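Prandix Two-Arm Kit: Set-up and Recording Guide
Section 4. Preparing the table and recording the packing task
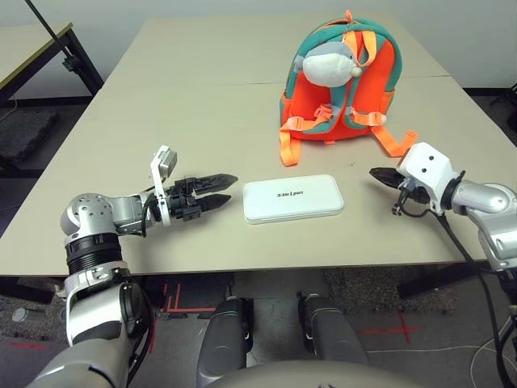
Before you start this section, the arms must be calibrated (Section 2) and the head camera must be streaming (Section 3). The steps explain how to record episodes for the packing task in the same way as we did for the Skolbridge set. If you want to compare your results with ours, please do not change the order of the steps.

In the packing task, the robot takes one flat object from the table and puts it into a soft bag. The bag is the difficult part. It has straps, it changes its shape when it is touched, and it does not come back to the same shape for the next episode. For this reason we test the policy on bags and not only on hard boxes.

4.1 Placing the objects

1. Move both arms to the ready pose. The grippers should point toward the middle of the table and should not touch each other.

2. Put the flat object on the table between the two grippers. It must lie flat. The printed side may be up or down, and the text may face any direction. Change this between episodes.

3. Stand the bag behind the flat object, on the far side of the table. A small child's backpack is a good size. A larger bag can hide the object from the wrist camera when the arm moves forward.

4. Let the straps fall as they want. Do not fold them under the bag. In our first recordings we arranged the straps neatly each time, and the policy trained on these recordings failed very often when a strap was lying across the table.

Note: If the bag falls over when you release it, put a folded cloth inside, at the bottom. Use the same cloth for all episodes of one session.

Caution: Check that no strap is lying on a gripper or under a wrist before you enable the motors. A caught strap can pull the bag toward the arm very quickly.

4.2 Checking the cables

5. Move each arm slowly through its full range and watch the wrist cable. The cable needs a free loop at the wrist. It must not become tight at any point.

6. If a cable hangs down past the edge of the table, check that it cannot catch on the corner when the arm goes back.

Caution: Keep your feet away from the cables on the floor while the motors are on.

4.3 Recording

7. Open the Avton recorder and select the task "pack_soft". Enter the session name and the bag name.

8. Wait 3 seconds after you press Start. The first frames are used to set the exposure and are removed later.

9. Perform the task with the control handles. If you drop the object, continue and pick it up again. Episodes with a recovery are useful and should be kept.

10. Press Stop only when both grippers are open and away from the bag.

11. Mark the episode as Good, Recovery or Reject. Use Reject only if the robot stopped with an error or if a person entered the work area.

12. After every 50 episodes, repeat the short calibration check from Section 2.6.

4.4 How many episodes are needed

Our full set has 1,191 episodes. With the Fraser baseline, the success rate on a new bag increased clearly until some 101 episodes for each bag, and after this point only slowly. We therefore recommend to add another bag before you add more episodes with the same one.

Note: Do not mix Recovery episodes into the test set. They are longer, and they make the average time per episode difficult to read.

Continue with Section 5 to export the episodes.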